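技術資料 > 教示 > 手持ちグリッパ > 両手作業の教示データを記録する

印刷する | このページをメールで送る

手持ちグリッパによる両手作業の教示手順
更新:2019年12月

本ページでは、手持ちグリッパを左右一対で使い、卓上の物品を扱う作業を人の手で実演して、双腕ロボット用の教示データとして記録する手順を述べる。記録ソフトはJurkeo、グリッパはIltixの手持ち型を前提とする。遠隔操作による教示との使い分けは末尾に記した。Jurkeoの導入とライセンス設定は済んでいるものとする。

前提とする構成

・手持ちグリッパ 左右各1
・位置姿勢計測用マーカーキューブ(グリッパの爪の後方に固定)
・頭部カメラ
・記録用端末および小型表示器
・作業台と対象物

マーカーキューブは面ごとに異なるIDの正方マーカーを貼ったものを使う。左右で同じIDの組を使うと、腕が交差した区間で左右の軌跡が入れ替わる。印刷し直したキューブを混ぜる場合は、Jurkeoの「マーカー表」に登録されたIDと現物を照合すること。キューブの固定ねじは締めたあとに合いマークを引いておくと、記録中の緩みを目視で確認できる。

記録用端末は背負うか、床に置く。床に置く場合はケーブルに余長をもたせ、実演者の足元を通さない。

1. 作業範囲を決める

作業台の周囲で、両手のキューブが頭部カメラから常に見える範囲を先に確定する。範囲は対象物の位置よりも腕の可動範囲で決まることが多い。対象物を置かずに、グリッパだけで作業の始点から終点までをなぞり、Jurkeoの検出表示が途切れる箇所を探す。

検出が途切れたら、次の順に対処する。

(1) 肘を外に開き、キューブの面をカメラに向ける
(2) 作業台を実演者に近づける
(3) カメラの取付角を下げる

(3)を行った場合は次項の校正を最初からやり直す。(1)と(2)では再校正は不要である。

台の天板が白い場合、マーカーの白い余白と背景が接して輪郭の抽出が不安定になることがある。露出を一段下げれば多くは解消する。それでも検出が点滅するときは、キューブの縁に細く黒い枠を足す。枠とマーカーの間には余白を残す。

2. 校正

校正はカメラの内部パラメータ、キューブと爪先の相対位置、爪の開度の順に行う。順序を入れ替えると後段の結果が無効になる。

内部パラメータには広角用のモデルを選ぶ。標準モデルのままでも収束はするが、画像の周辺部で位置が内側に寄り、腕を伸ばした姿勢ほど誤差が大きくなる。収束後の残差だけで合否を判断しないこと。校正板を視野の四隅に置いた状態で再投影を確認する。

キューブと爪先の相対位置は、爪を閉じて先端を固定点に当て、グリッパの向きを変えながら取得する。先端が滑ると結果が大きくずれるので、固定点には浅いくぼみのある治具を使う。左右を別々に行い、終わったら両方の爪先を同じ固定点に順に当て、座標の差を見る。差が許容値を超えたときは、先に左をやり直す。左右を同時にやり直すと原因の切り分けができない。

開度は全閉と全開の二点で登録する。全閉では爪どうしを軽く接触させ、押し込まない。押し込んだ位置を全閉として登録すると、薄い物を把持した区間が「開」と判定される。

3. セッションを作成する

Jurkeoの「新規セッション」で作業名、実演者番号、グリッパの組番号を入力する。作業名は後から変更できない。Drutusnessの共通形式に書き出す予定がある場合、作業名に空白と全角文字を使わない。変換時に取り除かれ、別の作業と名前が衝突する。

作業の文章表現は「指示文」欄に入れる。作業名と違い、こちらは日本語でよい。一つのセッションの中では指示文を変えない。同じ動作でも、置く先が異なるときは別の指示文とし、セッションを分ける。

保存先の空き容量は開始時にのみ検査される。途中で不足すると、記録中の試行は破棄される。

4. 実演する

1回の実演を「試行」と呼ぶ。各試行は、両手を初期姿勢に置いた状態で始め、同じ姿勢に戻して終える。初期姿勢では両手のキューブをともに視野に入れ、爪は全開とする。

手首の動きはロボット側の可動域に収める。人の手首は実機より広く動くため、無意識に行った回り込みが再生時に到達不能となる。対象物へ横から近づく必要があるときは、手首をひねらずに肘ごと動かす。

把持の前後には短い静止を入れる。静止がないと、爪の閉じ始めと腕の移動が重なり、把持点の自動抽出が前後にずれる。静止が長すぎても学習後の動作に停止癖が出る。爪が閉じ、対象物が揺れなくなったらすぐに移動に移る程度でよい。

丸みのある物は、爪の中央より少し奥でくわえる。先端だけで挟むと、移動中に対象物が爪の間で回転し、キューブの姿勢から対象物の姿勢を推定できなくなる。片手で把持した物を置く間、もう一方の手は遊ばせずに待機位置に保つ。待機位置が試行ごとに動くと、使っていない腕の軌跡がそのまま雑音として学習に入る。

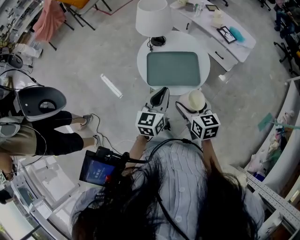 待機側の手については、旧版を読んだ方から、完全に静止させるより作業側の手にわずかに追従させたほうが実機での干渉停止が減った、という報告が寄せられた。同じ方によれば、追従の量は肩が自然に動く分で足り、意識して動かすと今度は待機側の軌跡が試行ごとに散らばるという。

この報告を受け、Tavaresの実験室で両方の条件を比較した。対象物を片手で置くだけの作業では差が確認できなかった。作業側の腕が体の中心線を越える作業では、追従させた条件で干渉停止が少なかった。そのため本手順では、中心線を越える作業に限って追従を認める。一つのセッションに両方の条件を混在させないこと。条件はセッションの備考欄に「待機固定」または「待機追従」と記入する。

5. 試行を採否判定する

試行が終わるたびに、実演者が「採用」「保留」「破棄」のいずれかを選ぶ。まとめて後から判定すると、把持の滑りのような映像に残りにくい失敗を見落とす。迷った試行は保留とする。

破棄の対象は次のとおり。

・対象物を落とした、または台に強く当てた
・マーカーの未検出が把持または解放の瞬間にかかった
・第三者の手が作業範囲に入った
・初期姿勢に戻る前に記録を止めた

移動中の短い未検出は補間されるので、破棄しなくてよい。補間された区間はJurkeoの時間軸に灰色で表示される。灰色の区間が曲線の頂点にかかっている場合は、補間が経路を内側に切っている可能性があるため保留とする。

やり直し動作(つかみ損ねてつかみ直すなど)を含む試行は、失敗とは区別する。つかみ直して最後まで完了したものは「採用」とし、「復帰あり」の印を付ける。復帰動作を全部捨てると、学習後のロボットは最初の把持を外した時点で何もできなくなる。ただし、意図的に失敗を演じた試行に同じ印を付けない。

6. 必要な試行数

単純な片手の置き作業であれば、一つの指示文につき200試行を目安とする。対象物の初期位置を変えながら集めること。同じ位置で繰り返しても、試行数に見合う効果は得られない。

参考として、Tavaresで記録した一組のデータの内訳を示す。

記録した試行:866
うち破棄:81
使用したグリッパの組:3

破棄の大半は未検出が把持の瞬間にかかったもので、作業台を実演者に近づけてからは減少した。組ごとの差は破棄の件数よりも開度の分布に出る。複数の組を使うときは、組を替えるたびに開度の登録をやり直す。

7. 書き出しと確認

「書き出し」から形式を選ぶ。実機での再生にはIltix形式、学習にはDrutusness形式を使う。Drutusness形式では時刻が試行の先頭を零とする相対時刻に変換されるため、外部の計測器と突き合わせる予定がある場合は「絶対時刻を併記」を有効にする。

書き出し後、無作為に選んだ試行を実機で再生する。最初は対象物を置かず、速度を落として行う。確認する項目は、左右の対応、爪の開閉の向き、基準座標の原点である。左右が逆になる場合の原因は、ほぼマーカー表の登録順にある。開閉が逆の場合は開度の二点が入れ替わっている。どちらも書き出し設定では直さず、元のセッションの設定を直して再度書き出すこと。書き出し側で符号を反転させると、元データとの対応が追えなくなる。

再生中に関節が限界に達して止まる試行は、座標の誤りとは別の問題である。該当する試行に「到達不能」の印を付け、学習用の一覧から外す。元データは消さない。

遠隔操作との使い分け

遠隔操作では実機の腕を直接動かすため、到達不能の軌跡は記録されない。接触力の制約が厳しい作業、たとえばはめ合いや引き出しの開閉では遠隔操作を推奨する。手持ちグリッパは、実機を占有せずに場所を変えて記録できる点と、1試行が短く済む点で置き作業に向く。

両者のデータを混ぜて学習させる場合は、遠隔操作側を間引かず、速度の正規化だけを行う。手持ち側の速度を基準にすると、実機の加速度制限にかかる区間が出る。正規化の設定は「学習用前処理」のページを参照。

既知の問題

・表示器を抜き差しすると、記録は続くが採否の入力を受け付けなくなる。セッションをいったん閉じて開き直す。
・組番号を空欄のまま開始すると、直前のセッションの開度が適用される。9月の版で警告を追加したが、警告を閉じれば開始できる点は変わらない。
・備考欄の改行は書き出し時に失われる。

印刷する | このページをメールで送る

お問い合わせ | 著作権について | ページの先頭へ戻る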